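## Submitting an offer on a multifamily property

Buyers wishing to bid on a building marketed by Illside should follow the steps set out on this page. The procedure applies to properties of 40 units or more.

1. Sign the confidentiality agreement and return it to Hacer Polat in the sales office.
2. Request access to the document room, which holds the rent roll, the service contracts and the last 3 years of accounts.
3. Arrange a viewing. Tenanted flats may be entered only with written notice to the occupier.

Offers must be made in writing and state the price, the deposit and the source of funds. Where a loan is to be used, attach the lender's letter of terms.
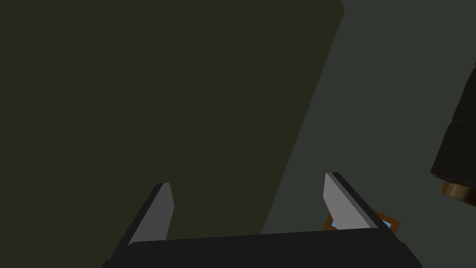 A buyer whose offer is accepted has six weeks to complete inspections. Requests for more time should go to Masanobu Noguchi before that period ends – late requests are not considered.

The document room fee is £500 and is credited to the buyer on completion. Buyers acting through a holding company must name the company in the offer and supply its registration papers with the signed contract.

Last revised 30 May 2019.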